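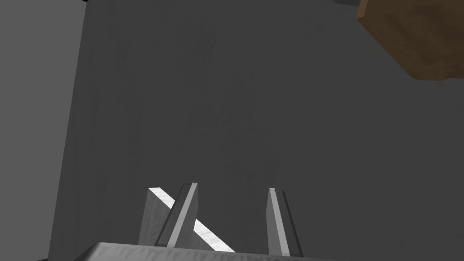 Sports Explained: Soccer

What Is Offside?

Offside is the soccer rule that causes the most arguments. It is not very hard to understand once you take it one step at a time.

The rule is there to stop attackers from waiting next to the other team's goal all game. Without it, a team could leave a player by the goalkeeper and kick long balls to that player over and over.

When is a player in an offside position?

Look at the moment a teammate plays the ball. An attacker is in an offside position if all of these are true:

The attacker is in the other team's half of the field.
The attacker is closer to the goal line than the ball is.
The attacker is closer to the goal line than the second-to-last defender.

The goalkeeper counts as a defender here. Most of the time the goalkeeper is the last one, so you look for the next player. If the attacker is level with that player, the attacker is not offside.

Hands and arms do not count, even for goalkeepers. Heads, bodies and feet do.

Is it always a foul?

No. Standing in an offside position is allowed. The referee stops play only if that player gets involved, for example by playing the ball or blocking the goalkeeper's view. The other team then gets an indirect free kick, which means the ball must touch another player before a goal can be scored.

Let's look at a game

Bradcombe are playing Prata. In minute 17, Kagiso Ndlovu of Bradcombe is running toward the goal. His teammate Barış Türkmen kicks the ball forward. At that moment only the goalkeeper is between Kagiso and the goal line, and Kagiso is ahead of the ball. He gets the pass and shoots. The assistant referee raises a flag – offside, no goal.

In minute 51 they try again. This time Kagiso is behind two Prata players when Barış kicks the ball. He runs past them while the ball is rolling and scores. The goal counts. What matters is where he was when the ball was kicked, so it makes no difference that he was in front when he got it.

When can you not be offside?

You cannot be offside if you get the ball straight from a goal kick, a throw-in or a corner kick. You also cannot be offside if you are in your own half when your teammate plays the ball.

Who decides?

The referee makes the final call. Two assistant referees help by moving along the sidelines, each trying to stay level with the second-to-last defender or the ball. In some big leagues, video officials can check close calls on a screen.

Words to know

Attacker: a player whose team has the ball
Defender: a player trying to stop the other team from scoring
Goal line: the line at each end of the field, where the goal stands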